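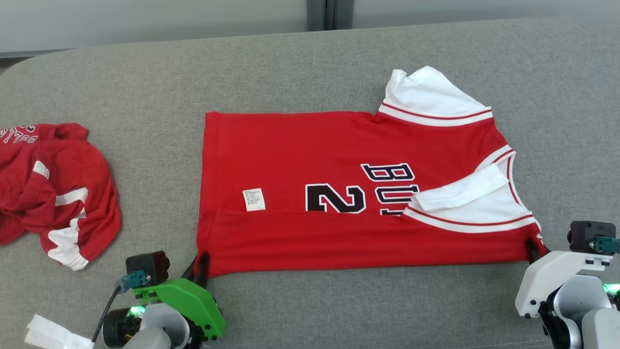

Today I wanted to write about the shirts, before I forget how the evening went. My aunt Mylene Lacson taught me folding when I was nine years old and I still hear her voice each time: first one side over, then the sleeve, then the other side. With a cotton T-shirt it goes fast. With a sport shirt it is more difficult for me, the cloth slides and the sleeves do what they like. The red one with white sleeves is a good case of it. I brought the lower side up in a long red band, quite straight, I was even a little proud, and one white sleeve lay flat over the chest. But the other sleeve was still standing up with a round top like a small hill. Also the fold went over the number, so from the 2 I had only a part, and from the name the B and the U and then a thin piece of the next letter.

24 Apr 2025. It rained the whole afternoon in Plarndale and I did not go to the market. I took out the two bags of shirts from the club instead. Živko Spahić wants them before Saturday because the boys travel to Drundatdale for the tournament, and last year they arrived with everything in one big ball. He was ashamed in front of the other trainer. I promised him it will not happen again - I don't know why I promise such things, my back hurts already from the first bag.

I have tried both ways now. The first way is that the name is outside, so every boy can find his own shirt without opening the pile. The second way is that the name is inside and the letters do not rub on the next shirt. Mylene would say inside, always inside, she was very strict about printed letters. On the old shirts, the ones from Bittencourt, the letters are cracked like dry mud, and I think they were always folded right through the middle of the print. So for the new ones I make the folds at the side when I can. It makes a wider packet but the bag is wide too.

The small white label near the bottom edge gives me trouble also. I want to lay the fold exactly beside it, and then the label comes a little crooked and my eye goes there every time. I told myself to leave it. A boy of twelve will not look at the label.

At six o'clock I stopped and made soup from the leeks, with too much pepper. Živko called while I was eating, he asked if I found the goalkeeper's socks. I did not. He said maybe they are in Anotport, in his sister's car, and then he talked for a long time about the car.

After the soup I finished the first bag. I put the shirts in three piles on the bed and covered them with a clean sheet, because of the cat. Tomorrow I do the second bag and the shorts, and I must buy thread for the one with the open seam under the arm. Red thread, I have only a dark one at home and it would show.

I also should write to Mylene. I owe her a letter from before Easter.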